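How to Sort Out an Overflowing Toy Basket (Without Losing a Whole Afternoon)

January 16, 2019

If you have a wire basket in the living room, you know how it goes. It starts out as the cute place for a few balls and ends up as the place for everything, including trash. I let ours go from March all the way to the holidays last year, so believe me, I've seen the bottom of the barrel. Or the basket.
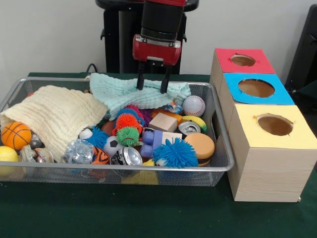
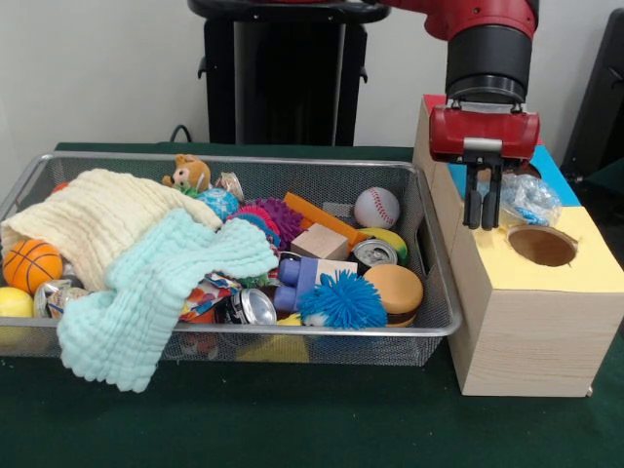
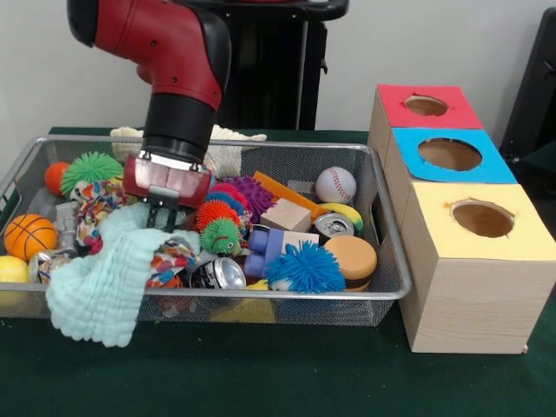
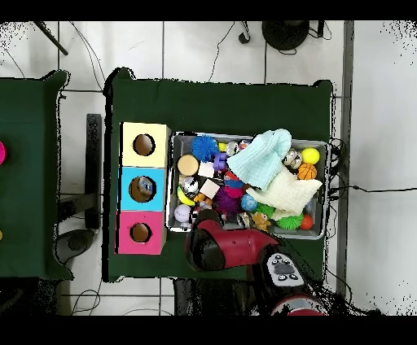
A full load: balls, toys and two cloths, all in the one basket.

Okay, let's get into it. I give myself 20 minutes and I set a timer, or I start reading the backs of things.

What you need

A table you can walk up to from at least two sides
A cloth or old sheet to cover it (dark green is great, small pale stuff shows up right away)
A few boxes to sort into
A damp rag
A bag for trash and recycling

Step 1. Take the cloths out first

I used to dig around underneath the blankets and it was so much slower! Cloths get pulled over everything and hang off the rim, and the small stuff rides along in the folds. Lift each one straight up, give it a gentle shake over the basket, and put it on a chair. Muslin and knits snag on mesh, so if one catches, unhook it with your fingers — don't yank. I pulled a loop right out of my favorite Skollar blanket that way and I'm still a little sore about it.

Step 2. Pull the cans and anything else that isn't a toy

Drink cans find their way in there, don't ask me how they do it at your house. If you keep empties for pretend grocery store (we do), run a finger over the opening and toss any with a sharp edge. The rest get rinsed and go with the play food. Crumpled ones go in the recycling.

Step 3. Sort by how it feels, then by size

This is the part that changed everything for me. I tried sorting by color once and it was a mess by dinner. Now I do spiky and squishy things in one box, smooth balls in another, and blocks and hard plastic in the third. Soft animals just sit on the table until the end.

My boxes are the square kind with a round hole in the top, in yellow, blue and pink. The hole is fun for little kids, but check that your biggest ball fits through before you commit to it. A basketball-print foam ball may just have to live in the basket, and that's fine.

Step 4. Clean the spiky ones

Those rubber nubs grab lint like crazy. Warm water, a drop of dish soap, roll the ball between your palms, rinse, towel. I do 4 at a time in the sink. The Rullside brush I bought for this was too stiff, an old toothbrush does it better.

Step 5. Wipe the basket

Flip it over outside and knock on the bottom. Then go along the rim and into the corners with the damp rag. Dry it well before anything goes back.

Step 6. Put back less than you took out

Heavy and hard things at the bottom — wooden blocks, baseballs, that sort of stuff. Balls next, then the bear or whoever you have, on top where he can be found at bedtime. Fold the cloths and lay them at one end so they don't bury it all again. I stop when the pile is level with the rim. Whatever is left over goes in a Niltby bin in the closet and we swap every 6 weeks.

A couple of extras

If your mesh has a poky wire end, a bit of tape folded over it works until you can get pliers on it.

Knotted rope toys tangle with everything. Mine hang on a hook now.

Rweyemamu sells a cotton liner that fits most shallow baskets. I have 2 and wash them with the towels.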